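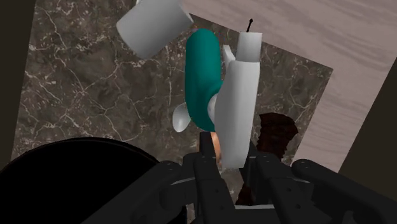 Progress report to the Wu Fund
Household chores program, second reporting period
Prepared by Silvana Rocha, Pesby

Dear Fung-ping,

Thank you for your patience with this one. You asked in January for something you could read on the train without a glossary, and I have tried to write it that way, though I know I go on. The short version is that the kitchen counter work is moving along well in simulation and more slowly on the real arm, that we have spent a bit less than planned, and that we would like to talk with you about moving one of the goals. The long version follows.

Where we are against the plan

When we wrote the proposal we promised to answer a plain question: if you leave an ordinary mess on an ordinary kitchen counter, can a machine put it away without somebody standing over it? We split that into three pieces of work. The first was a simulated kitchen we could practice in as often as we liked. The second was getting an arm to pick single things out of a crowded group. The third was putting each thing where it belongs, and that one is still mostly ahead of us.

The simulated kitchen is finished, or as finished as these things get. Chia-hao Yau built nearly all of it in Pleraditz, the software we licensed with your first payment, and I want to say here that he did a lovely job with it. We have a dark marble counter with pale veins, and Chia-hao can shift the lighting and the clutter between runs so that the arm doesn't simply memorize one tidy arrangement. The veins were a sore subject for a while. The early version of our vision software kept treating the brighter ones as the edges of things, and the gripper would come down very carefully to pick up a line in the stone. We were fond of that bug in the end, but it did cost us a good part of the period, and it's the main reason the second piece of work is behind.

How the picking is going

We ran 935 attempts on crowded counters this period. An attempt means the arm is told to pick up one named object out of a cluster and lift it clear, leaving the neighbors standing. Tsz-kin Leung keeps the log and has opinions about what deserves to be called a success, which is why our results are a little stingier than the ones you may see from other groups. If the carton comes up nicely but the candle next to it goes over, he marks that as a failure, and I have stopped arguing with him about it. Anybody who has cleaned up wax would agree.

Cartons are the easy part. They have flat sides, they stand up by themselves, and the fingers know what to do with a flat side. The gable top gives us trouble only when the arm tries to come straight down on it, and we have more or less taught it not to. Candles are fine as long as they're grabbed by the body. We had a spell where the wick, being the highest point in the group, was taken for something worth grasping.

Small round things are the hard part, and they are hard in a way I didn't appreciate when I wrote the proposal. A peach-colored ball of a thing wedged between a carton and something taller leaves hardly any room for a finger on either side. A person would just nudge the carton over with a knuckle and think nothing of it. The arm has no knuckle and, until recently, no notion that it was allowed to nudge. Siu-ming Fung has been working on exactly this, letting the machine push a neighbor aside first and pick second. It works better than waiting for a clear path that never opens. It is also slower, and every so often it pushes with too much enthusiasm and we end up with a bigger mess than the one we started with.

Irregular things sit somewhere in between. Rough, lumpy, dark objects on a dark counter are hard for the cameras to find the bottom of, and the gripper tends to close a little too high. Siu-ming thinks this is a lighting question. Chia-hao thinks it's a shape question. I have asked them to test both before the next report, and they have agreed, with some grumbling.

One more that may interest you, as you asked about cups. A cup that is standing up is a solved problem as far as we're concerned. A cup lying on its side is a different animal, partly because it can roll and partly because the arm has to decide which end is the top before it puts the cup anywhere useful. We've left tipped cups in the practice set on purpose, and in the log they're kept separate so that they don't drag down (or flatter) the rest.

The real arm

Now the less cheerful part. We have 2 arms on the bench, both fitted with the Tronora gripper, and for a good stretch of this period only one of them was working. A finger joint on the other came loose, and the replacement part took longer to reach us than any of us would have liked. It is back in service. I mention it so that the gap in the hardware log doesn't surprise you.

What we've learned from the working arm is that the habits it picks up in simulation carry over better than I had feared for solid, boxy things, and worse than I'd hoped for anything soft or slippery. In the simulated kitchen a carton has a certain stiffness and keeps it. In the break room a half-empty carton gives when you squeeze it, and the milk comes along. We have since put water in everything. Tsz-kin has asked that the next budget include a better mop, and I am passing this on as promised.

The gripper is bulky, too. It's a fair size compared with what it is reaching for, and by the time the fingers are down among the objects, the brackets are hiding part of what the arm needs to see. We lose sight of the lower half of an object just when it matters most. At the moment the arm takes a good look before it moves in and then works partly from memory. A second camera off to the side would help a great deal. There is room for one in the equipment line, and I'd like your blessing before we order.

So, can it do the chore yet?

I know this is what your trustees will turn to first, so let me be as plain as I can. No, it can't yet clear a kitchen counter by itself in a way that I would want in my mother's house. Given a counter with a few well-spaced things on it, it will pick them up one after another, slowly and quite reliably. Given a real cluster, with things leaning on each other and something small tucked in at the bottom, it needs help before it gets to the end. The help is often tiny, a carton moved an inch or a cup stood up. But a chore that needs a person in the room hasn't been taken off anybody's list.

I am more hopeful than that paragraph sounds. A year ago our arm couldn't tell a carton and a candle apart if they were touching. Now it usually picks the right one, and when it fails we can mostly say why. I've come around to thinking the first useful version of this will be a machine that does the easy two-thirds of a counter overnight and leaves the tricky bits in plain view for whoever gets up first. I would be happy with that. My sister, who has 6 people using one kitchen, says she'd be happy with a good deal less.

Money

Spending is a little under plan. The savings come almost entirely from the arm that was out of service, which meant fewer bench hours, and we expect to use them up as the hardware testing catches up. Software and salaries are where we said they'd be. Siu-ming moved to full time partway through, as we discussed on the phone. The full sheet is attached to the same message as this letter.

What we'd like to do next

In the coming period we want to finish the push-then-pick work, settle the lighting and shape argument, and start putting things away in earnest, beginning with a single shelf and one type of object. Cutlery I would like to leave until later. A spoon lying up against something else is about as awkward as it gets for these fingers, and I'd sooner tell you so now than report on it badly later.

That brings me to the goal we would like to move. The proposal has us clearing a full counter of mixed objects on the real arm by the end of the next period. I'd like to ask that this become a full counter in simulation and a counter of 7 objects on the real arm, with no human help in either case. It's a smaller promise, and one I think we can keep. The putting-away goal would stay where it is.

If you can spare a morning, please come and see it. The bench is usually running by nine, and Tsz-kin is happy to let visitors set out the clutter themselves, which people seem to enjoy (and which is harder on us than anything we come up with on our own). Bring something from your own kitchen if you like. We'll have coffee, and I'll do my best to keep it well away from the arm.

With warm thanks to you and to everyone at Wu,

Silvana Rocha
Pesby

Attached: budget sheet, attempt log with Tsz-kin's notes, hardware downtime record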